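Ekeo Parallel Gripper Kit, reviewed on a two-arm bench cell

Reviewed by Delphine Tillman

The Ekeo kit is a two-finger parallel gripper sold as a bolt-on end effector for small six-axis arms. I bought two of them for the bimanual cell in our shared workshop, where they replaced a pair of printed grippers that had worn at the slides. They have been in use since April. The kit costs $134 per side, or $298 for a pair if you want the camera brackets included, and I would pay for the brackets.

In the box: gripper body, one pair of triangular fingers, a flange adapter, screws, and a cable that is longer than it needs to be. There is no printed manual. The PDF covers wiring well and mounting badly. The flange drawing shows the dowel hole on the wrong side, so check the part in your hand before you drill anything. I used a blank adapter from Brestosow for the left arm after ruining the first one this way.

Assembly

Fitting took an evening for the first gripper and under an hour for the second. The screws are metric and arrive without threadlocker. Two of mine backed out in the first week, and after a drop of medium-strength compound none have moved. The body sits square on the wrist with no shimming.

Cable routing is the weak point. The supplied cable is stiff, and with the wrist rolled fully over it pulls on the connector. I left a generous loop above the wrist and tied the rest along the upper link. That works, but the loop has to be included in your collision model or the arms will snag each other when they cross over the middle of the table.

Grip and control

The fingers close evenly and stop where they are told. Backlash is small enough that I stopped measuring it. Force control is less refined: the lowest setting still dents a thin-walled plastic bottle, and the steps between settings are coarse. I run everything through the Flurninum driver, which exposes finger position and motor current at a usable rate. The vendor's own utility dropped its connection twice a day until I quit using it.

Our standard exercise is picking and sorting household bottles. The shapes are awkward, the caps are slick, and the tall ones tip if the approach is off by much. Over 158 logged picks the gripper failed mostly on caps — the flat finger faces have nothing to hold a round cap with. A strip of Tran rubber tape on each finger fixed most of that. It should be in the box. 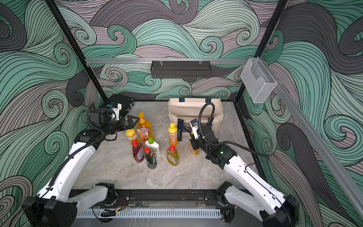

Both grippers over the bottle set, left fingers open.

The camera bracket holds its alignment. I recalibrated after the first month and the correction was too small to matter. It does add height above the gripper, so reaching under a shelf is out.

Noise is low. The housing gets warm after a long session but not enough to cause a fault.

Verdict

A sound mechanical part with a poor cable and a poor drawing. Buy it if you already have a driver you trust and don't mind making your own finger pads. For delicate items, look for something with finer force steps. Spare fingers are sold separately, and mine arrived with the screws missing.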